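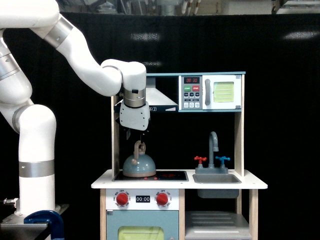 Anathi Fourie
Responsável técnica, Drirnoma Pavimentos

Pesquisar no site Pesquisar

Notas para a apresentação: juntas e cura em lajes térreas

Abertura. Agradecer à Maureen Kettle pelo convite. Dizer logo que vou falar de lajes térreas de habitação e garagem, sem entrar em pisos elevados.

1. Base
A maior parte das fissuras que nos mandam ver começa por baixo da laje. Brita mal compactada, valas de esgoto tapadas à pressa, filme de polietileno rasgado. Pedir sempre para ver a base antes de marcar o camião. Na obra de Hindedham fizemos 1479 metros quadrados e voltámos a compactar uma faixa inteira junto ao portão.

2. Juntas
Falar devagar nesta parte. Cortar cedo, assim que a serra não arranque o agregado. Profundidade: um quarto da espessura, no mínimo. Painéis o mais quadrados possível. Nos cantos reentrantes e à volta dos pilares, desenhar as juntas antes da betonagem. Perguntar à sala quem corta no próprio dia.
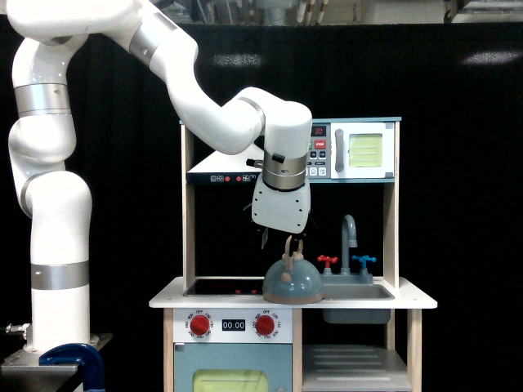
Braço branco por cima da chaleira de brincar.

3. Água
Não juntar água na obra para facilitar o espalhamento. Se falta trabalhabilidade, falar com a central e usar adjuvante. Contar o caso do armazém Puver: a superfície largava pó e tivemos de desbastar duas vezes antes de polir.

4. Cura
Começar logo depois do acabamento. Manta húmida ou produto de cura, mas confirmar a compatibilidade se o piso levar endurecedor ou resina. Com vento, montar proteção lateral. Em junho, betonar de manhã cedo. 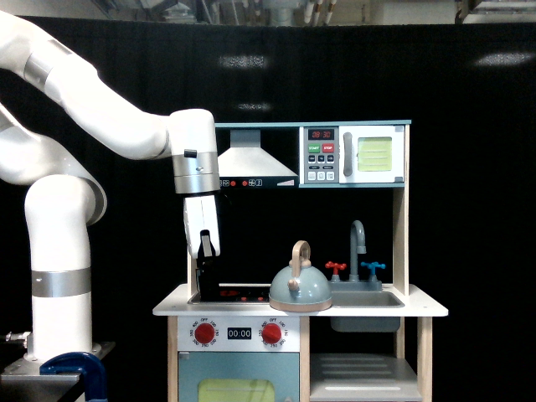
Foto: Ha-rang Myung

5. Polimento
Só avançar para os grãos finos quando o risco do anterior tiver saído. Costumamos parar no 400 em garagens; acima disso o cliente paga brilho que os pneus tiram. Fazer amostra num canto e pedir assinatura.

Perguntas (seis minutos). Se vier a das fibras: não substituem as juntas. Preços ficam para a Rūta Ķēniņš, no intervalo.

© Drirnoma Pavimentos. Todos os direitos reservados. Contactos | Voltar ao topo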